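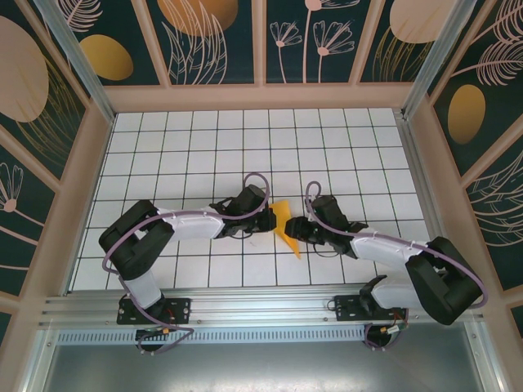 Hello from the Esmont kitchen project! We're past the halfway mark, and I'm happy to say the plumbing is finished and paid for. It came to $3271, a little over what I told you in April, but the old drain under the dish sink had to be replaced too. For the counters we settled on the look of white squares with thin dark lines between them, after a long back and forth about plain gray (I lost, and I'm glad I did). Anything bright shows up on it right away, even a small scrap of orange-yellow.

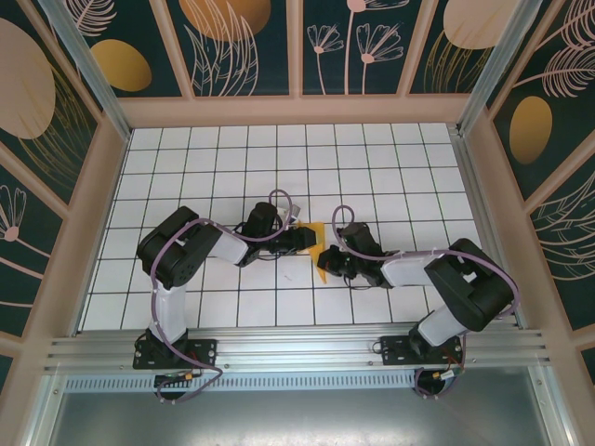

Money next. The Taltum part of the grant has $1673 left, and I'd like to keep $520 of that for the stove hood. Damasceno quoted us for the trim along the counters and we said yes. I wanted a silver rail across the near edge, one long straight run, and everybody liked it once they saw one against the white. The cheaper option was painted wood, but I've scrubbed enough painted wood for one lifetime!

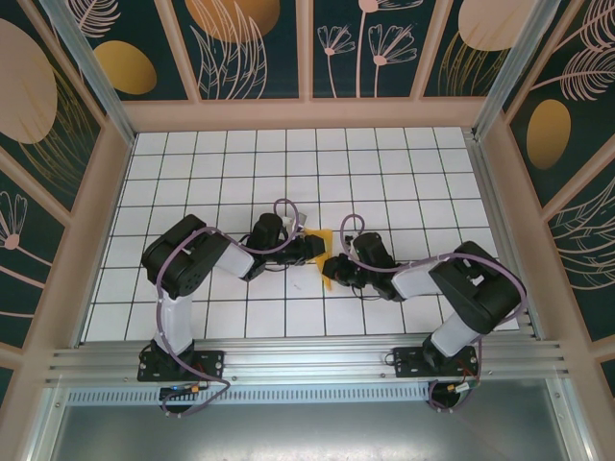

Amber on white, held at both edges.

Cooking classes are still going in the borrowed room, with 8 people in the latest group. We've had to skip baking for now, and I do hear about it.

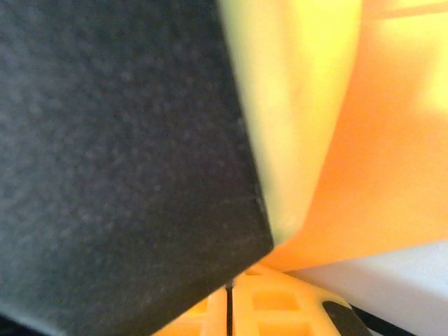

Deisy Grajales wrote to say the classes should stay small even after the new kitchen opens, "or we'll be back to waiting in line for one sink." I think she's right, so I'd like to keep the group size as it is through April. Could you let me know if that's a problem on your end? The Vullik invoice for the cabinets will come with my next note.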